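Best way to stop a desk mat from curling at the corners?
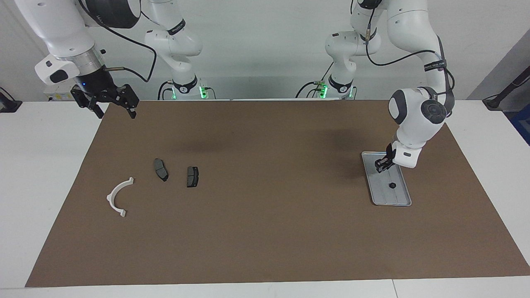
Brown mat on the white table

Posted by Firdevs Saraç, May 23, 2025

Hi all! I bought a big mat for my craft table back in March (a Staderix, the 70 cm deep one) and it came rolled up tight in a tube. Two of the corners still won't lie flat. I cut a lot of paper and fabric, so every time I slide a ruler toward the edge it catches and I end up with a wobbly line. I've tried stacking cookbooks on it overnight – it behaves for an hour and then up it goes again. I don't want to glue it down because I like to move it for cleaning. Any ideas?

Bülent Aksoy

Had the same thing with mine! What fixed it for me was rolling it the opposite way, but loosely, and leaving it like that for a day. Don't fold it or crank it tight or you'll just get a wave in the middle (ask me how I know). Then lay it face down on a flat floor with something heavy on each corner for 2 more days. Cookbooks are fine, you just need to give them longer than one night.

If your room is chilly, do it somewhere warmer. Mine would not budge in the garage and then relaxed in the living room. I'd stay away from hair dryers and irons until you know what the mat is made of. My sister put an iron on hers through a towel and it came out shiny on one side.

After that I put a few small pieces of removable double-sided tape under the corners, the kind for carpets. I got a roll at Ersoy on my way home from work. It peels off when I want to wipe the table, and I've only replaced it once.

tisthorpe_547

just return it

Hestadden Quilter

Agree with Bülent on the tape, but try it on a hidden spot of the table first. Mine pulled a bit of paint off an old desk. Non-slip drawer liner cut a little smaller than the mat works too, though it won't do much for a really stubborn corner. And when you store the mat, keep it flat under the bed and not back in the tube!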